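A few of you asked how it's going at the Zekcombe site now the robots have arrived, so get a cup of tea, this may run on a bit.

1/ I've worked at Pullik since February, doing the evening clear-up. 200 desks, plus the break rooms, and my knees can tell you about every one of them.

2/ When Vasylenko (the firm that supplies the arms) came to talk to us, we all went a bit quiet. You do, don't you? My first thought was the rent.

3/ So far I've kept all my hours, and 30 minutes of each shift now go on showing the thing how a room ought to be tidied. I never thought anyone would want to learn that from me!

4/ What I do miss is the chatter. We used to go round in pairs, and now I'm mostly on my own with two arms that don't care for the football.

5/ It's the floors they're working on this week, wrappers and little packets and so on, which I'm only too happy to hand over.
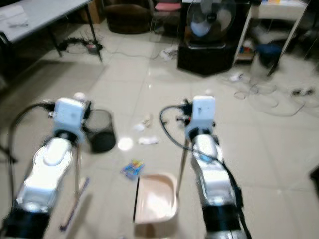 Both arms pointing at the floor, pink tray in between, bin at the ready.

6/ Kodden depot gets theirs next. If you're on the team there, ask about your hours early and get it in writing, love.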